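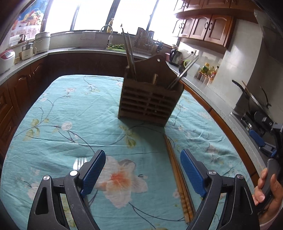 Zetwood Sprint Nights - FAQ

Same questions every season so putting them all in one place. Read before emailing pls.

When is it?
Once a month, April to September. Gates 5:30 pm, first heat 6:15. November indoor meet has its own page.

Where?
Semport track, Valmont Road side. Not the school field. Parking behind the Mercado building, free after 5.

How do I enter?
Online form, closes noon the day before. Late entries only if there's a lane going. Ask at the desk, be nice.

What does it cost?
$3 per event. Two events max per athlete. Cash or card.

Do I need a club?
No. Unattached is fine, write "none" on the form.

How are heats made up?
By seed time. Put something you've run this year, not your high school PR. No time? Leave it blank, you go in heat one.

Spikes?
Yes, pyramid only, 6 mm or shorter. No needles. We do check.

Blocks?
Provided. Set them, one practice start, then stand behind them. Standing starts are fine too, plenty of the masters do it.

False starts?
One and you're out. Under 12s get a warning first.

Is the timing official?
Fully automatic for 100, 200 and 400. Hand timed if the system goes down and we'll mark it on the sheet. Wind readings for the 100 and 200 only.

My result is wrong / missing
Send your bib number and heat to Demetrius Ferreira. Bib number, not just your name. Last month somebody sent "I was in lane 4 I think", can't do much with that. Bib 1256 got scanned twice in the 200, thats fixed now.

Rain?
We run. Lightning, we stop and wait 30 minutes. Cancelations go on the home page by 4 pm.

Can I warm up on the track?
Back straight until 6, after that the grass only.

Refunds?
Only if we cancel.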